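The Tyranny of the Shared Calendar

I was invited to a barbecue in July by means of a link. The link took me to a grid, the grid had fourteen coloured columns, and each column was a possible evening between then and the end of spring. I was to tick the ones that suited me, cross the ones that didn't, and put a little grey tilde against any evening I could manage if pushed. The host, Rok Hoxha, lives four doors down from me in Larnach. I can see his barbecue from my laundry window.

I ticked the lot, which turns out to be bad manners. Rok rang to ask whether I'd filled it in properly. A person who is free every evening makes the others uneasy, apparently, and two of them had already been in touch to move their tildes.

My mother organised her whole social life with a biro and a wall calendar from the butcher. If she wanted people over she told them so at the gate, and they either came or sent a kid round to say they weren't. The refusals were wonderful. "Mum says she's got a head." Nobody asked for the head to be rescheduled. It was accepted as a fact of the district, along with the drought and Mr Kelleher's dog, and there was more potato salad for the rest of us.

What we've done since is remove the possibility of a clash, and with it most of the reasons for going anywhere. You used to skip one thing for another, and the thing you picked was pleased to have you. Now the evening on which everybody can come is by definition the evening on which nobody had anything better to do, and you can feel it in the room.
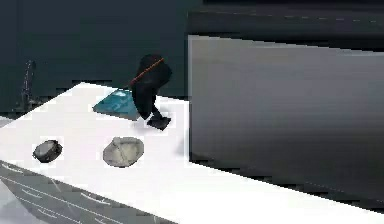

I put this to Inês Patrício, who manages a dental practice over in Brunitach and has been keeping other people's appointments for most of her adult life. She thinks I'm a crank. People have shift work now, she says, and kids in three sports, and a parent in care on the far side of town, and the biro wouldn't last a week. I concede the netball. I've seen what netball does to a family. But Inês also admitted that she and her sister have a standing phone call in both their calendars, that each of them gets a reminder ten minutes before, and that the reminder has started to make her heart sink in the same way as the one for the quarterly tax statement. She loves her sister. She'd just like to be rung up by her.

There's the rub, for me. A reminder arrives in the same font whether it's for your sister or your colonoscopy. The phone makes the same small chime. You swipe both away with the same thumb, and after enough years of that I think the thumb starts to have opinions.

Work began it, of course. At my last job we had a program called Chala that let anyone in the building drop a meeting into anyone else's day without so much as a good morning. When I left I had 419 unread invitations, 222 of them to things that had already happened. I went through a few of them in my final week, in the spirit of a man visiting old battlefields, and couldn't find one where my absence had been noted. Surachet Kongkaew, who sat across from me, used to book himself a weekly session entitled "Hevham Review". There was no Hevham. He ate a sandwich in it. When he resigned, two managers asked who'd be taking over Hevham.

I miss the drop-in, is what it comes to. I miss the knock, the mad scramble to shove the washing behind the couch, the lie about how you were just putting the kettle on. It was inconvenient and half the time you didn't want them there — and the other half was most of what I remember about being thirty.

Rok's barbecue went ahead in the end, on the evening with the most ticks. It bucketed down. There was no column for that, so we stood in his carport eating lukewarm sausages while he scrolled back through the grid to see what the runner-up had been. It had been the night before, which was beautiful. I'd spent it at my laundry window, looking at his barbecue.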